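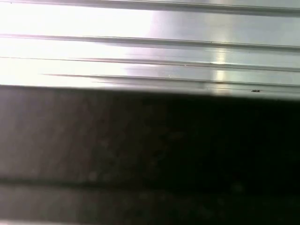
Sports Organization and Management
Unit 6: Changing coaches during and after a season
Handout for weeks 9 and 10

Read this before the first session of the unit. The case material at the end is used in the seminar, so bring a copy with you.

6.1 What the unit covers

Last unit dealt with how a club hires. This one deals with how a club lets a coach go and what it does in the weeks that follow. We look mainly at team sports with a head coach and a group of assistants. Individual sports work differently and come up again in Unit 8.

By the end of the unit you should be able to read a simple coaching contract, work out what a club owes when it ends the contract early, and compare an interim appointment with a permanent one.

6.2 Terms

Termination without cause. The club ends the contract because it wants a different coach. The coach has not broken any of the terms. Poor results nearly always fall here.

Termination for cause. The club ends the contract because the coach has broken a term of it. The contract has to say what counts. Losing games does not count unless the contract says so, and few coaches would sign one that did.

Buyout. The amount paid to close out the remaining term. It may be a fixed sum, a share of the remaining salary, or the full remaining salary.

Offset clause. A clause that reduces the buyout by whatever the coach earns in a new job during the same period. Students often mix this up with the buyout itself. The buyout is the starting amount and the offset is taken from it.

Interim coach. A person who takes over for a limited period, usually an assistant already on staff.

Coordinator. An assistant in charge of one side of the team's play, such as offense or defense. Coordinators normally have their own contracts, and these do not end just because the head coach leaves. Check the wording each time.

6.3 Timing

Clubs make changes at three points: during the season, right after the last game, and late in the off-season.

A change during the season is the most visible. The players stay the same, the playing system mostly stays the same, and the new person has a few days to prepare. Results often improve for a short stretch. Be careful with this. A coach is usually fired after a run of bad results, and a team that has been playing below its normal level would be expected to move back toward it with or without a new coach. This is regression to the mean, which you met in Unit 3. To say that the change helped, you need a comparison group – teams with a similar bad run that kept their coach.

A change right after the last game gives the club the widest choice of candidates. It also puts the club in competition with every other club that is looking at the same time.

A late change is usually the hardest on the staff. Most assistants elsewhere have signed by then, and the new head coach may have to keep people he or she would not have picked. In a league that plays from fall into winter, February is already late for a head coaching search.

6.4 Who decides

On paper the owner or the board decides. In practice the general manager makes a recommendation and the owner accepts it or does not. When you read a club statement, look at whose name is on it and what is left out. "The club has parted ways with" tells you nothing about who made the decision or whether money is still owed.

When only a coordinator is replaced, the decision may belong to the head coach. It can also come from above as a condition of the head coach keeping the job. The two look the same from outside, but they have different effects on the head coach's standing with the players.

6.5 Working out the cost

The buyout is only one part. A full estimate includes:

Remaining salary or fixed buyout for the head coach
Remaining salary for assistants who are not kept
Search costs, including travel and any outside firm
Moving costs for the new staff
Changes to the roster needed for a new playing system

The last item is the hardest to put a number on and is often the largest. A team built to run the ball does not become a passing team in one off-season.

6.6 Seminar case: Skikcombe

Skikcombe plays in a regional semi-professional football league. The head coach is let go without cause with 14 months left on the contract. Salary is 3000 dollars a month, paid monthly. The contract has a full buyout and a full offset clause. The defensive coordinator is named interim coach for the rest of the season. Rirken, a club in the same league, then hires the former head coach at a lower salary.

The team scored 103 points in the first half of its schedule and 140 in the second half, after the change. The number of games was the same in both halves.

Prepare short notes on these points:

The buyout before any offset.
What else you need to know to calculate the offset.
Whether the scoring figures show that the change worked, and what other information you would ask for.
Whether Skikcombe should keep the interim coach. Give the strongest argument on each side before you choose one.

One page is enough – notes are fine, full sentences are not required.

6.7 Written work

The written assignment for this unit is due 04/12/2020. Submit it through the course page. Use the Skikcombe case or a real coaching change from the last ten years. If you choose a real one, use at least two sources besides the club's own statement, and separate reported contract terms from confirmed ones.

Unit 7 covers player contracts and begins with guaranteed money. The offset clause comes back there in a slightly different form, so keep your notes from 6.2.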